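Robo de la lavandería Jernura

El robo de la lavandería Jernura fue un delito contra la propiedad cometido en un mes de junio en la localidad de Travitz. Los autores se llevaron la recaudación de un local de autoservicio, compuesta en su totalidad por monedas, lo que condicionó de forma notable su fuga.

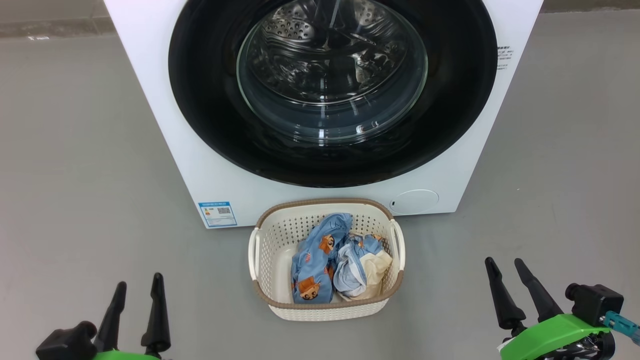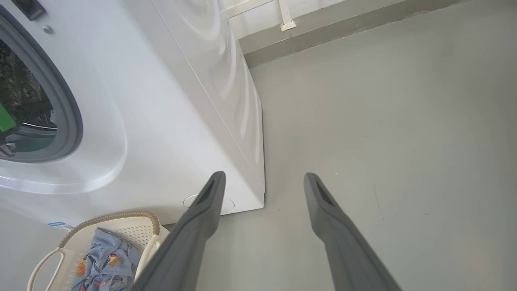
Lavadoras de carga frontal.

Desarrollo

Según el atestado, 2 individuos forzaron la puerta trasera a las 4:20 de la madrugada y vaciaron el cajetín central. El botín ascendió a 192 euros. Los daños en la cerradura se tasaron en 100 euros más de lo robado, cifra que la aseguradora Shimada discutió con un empeño que la policía local no siempre puso en el caso.

Detención

Los sospechosos fueron localizados siete horas después en el hostal Kurora, donde intentaban pagar la habitación con piezas de veinte céntimos. La recepcionista avisó a la policía — tras cobrar, según consta en su declaración. Ambos admitieron los hechos y se culparon mutuamente de la idea.

Juicio y repercusión

El tribunal los condenó por robo con fuerza e impuso una multa, pagadera a plazos. La prensa comarcal bautizó el suceso como «el golpe del centrifugado», denominación que los vecinos rechazan y emplean a diario.

Véase también

Hurto
Robo con fuerza en las cosas
Lavandería de autoservicio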